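[Bresatar-users] Re: Hand-held demos vs. teleop for tabletop work

Print this message | E-mail this message

From: Lionel Lecomte
To: bresatar-users
Date: 26/01/2018
Subject: Re: Hand-held demos vs. teleop for tabletop work

On the list, Kuusisto wrote:

> We have the arm teleoperated with a leader device and it works, but a
> single pick-and-place demo takes so long that the operators lose
> patience by lunch. Fladeck sells a hand-held gripper with a camera on
> it and we are thinking of moving over. Two questions before I put in
> the order.
>
> 1. Do the hand-held demos transfer to the arm without retuning, or do
> you end up collecting teleop data anyway?
>
> 2. How do you deal with finger wear? Our test unit already looks
> different from the one on the arm.

On 1: mostly yes, with two conditions.

The first is speed. A person holding the tool moves faster than the arm can follow, and the fast parts are the free-space moves between grasps. We tried slowing the recordings down by a constant factor at conversion. That made the grasps too slow, and the policy hesitated at contact. What we do now is cap the velocity per segment and leave the segments with the fingers closing untouched. The converter in the Bresatar tree has an option for this, but it is off by default and the help text describes it wrongly. It limits translation only. If your task has large wrist rotations you will have to limit those yourself.

The second is reach. The operator can walk around the table and the arm cannot. We lost most of our first batch, 2,000 demos, to poses outside the workspace, and found out only when we replayed them in simulation. We now tape the reachable area on the floor and keep the operator's feet inside it. Run the reachability check at the end of each session, before anyone clears the table. If more than 5 percent of a session fails, we throw out the whole session and look at how the operator was standing.

We still collect some teleop. It is useful for recoveries, where the arm has to back out of a bad state it put itself in. People with the tool in their hand do not get into those states, or they get out by moving in ways the arm can't copy. Two afternoons of teleop per task has been enough for us. I would keep your leader device.

On 2: wear matters more than I expected, for a reason that has little to do with grip force. The fingers are in view of the camera the whole time, so whatever they look like ends up in the training data. A scuffed pad, or a strip working loose along its edge, is in every picture the policy sees. When the arm then runs with new pads, the lower part of the image no longer matches. 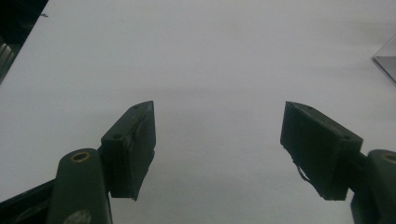 We tested this on the Zarkmont bin task with the same policy and the same objects, changing only the pads on the arm. Success dropped with the new pads and came back when we put a used pair on. Masking the finger region in training removed most of the difference, but it also cost us accuracy on small parts, where the policy needs to see the pad edge against the part. I would try mixing pad conditions in the data first and mask only if that fails.

Practical points:

- Log the pad set with each session. A text field is fine.
- Swap pads between the hand tool and the arm now and then so that both age.
- Trim or replace loose strips before recording. If you leave one on, note it in the log.
- Redo the width calibration after every pad change. Ours shifted by 2 mm once and the closed position was wrong for a whole week of data.
- Check the edges of the image for whatever else is standing on the table. Keep fixtures where they are or move them often. Moving them once halfway through is the worst option, as you get two clusters and the policy learns which one it is in.

I have not used the newer Fladeck tool, so I can't say whether its pads wear at the same rate. If someone here has the part number for the replacement strips, please post it – the one in the July parts list has been discontinued.

Kuusisto, if you send me a session off list I can run it through our reachability check. I need the raw recording and your arm's base position relative to the table. The converted file is no use for this.

Lionel

Last updated: 26 January, list archive rebuild

Contact the list owner | Copyright remains with the individual authors | Back to top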